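Himum Check Curtain, Tab Top

A cotton-blend curtain for bedrooms, sewing rooms and sunrooms. Sold singly. Two panels will cover most double windows with enough fullness to look right when closed.

Pattern: check, in pink, teal and white
Range: Plurnia
Drop: hem supplied unfinished, cut to suit
Fabric weight: mid-weight, unlined
Care: cold gentle wash, line dry in shade, warm iron on the reverse
Minimum order: one panel

The fabric lets a fair bit of daylight through. If you need the room dark for sleeping, order the Habte blockout lining as well, which clips on behind and comes off for washing. Allow about 7 per cent for shrinkage if you are hemming before the first wash. We suggest washing first.

Matching ties are included. Most customers leave the curtain tied back during the day and drop it in the evening. It suits a standard rod up to 28 mm across. Rods, brackets and wall plugs are sold separately under Hardware.

Colours can vary a little between dye lots, so order all the panels for one room together. Dagim Bogale in our workroom can post a swatch if you want to check it against your paint first.
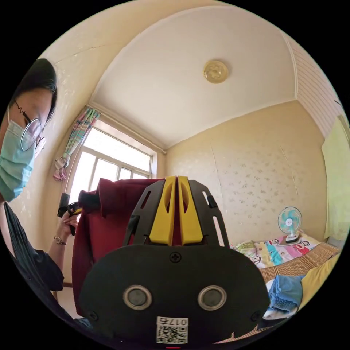

Check curtain in pink, teal and white, tied back at a white-framed window against a cream wall.

Made to order. Orders placed before noon go to the workroom the same day. The current dye lot is 335 and should last until the end of June. Lot 333 is sold out.

Returns are accepted on uncut panels only. For trade quantities or an odd-sized window, ask for Tsion Mamo at the Clendard showroom.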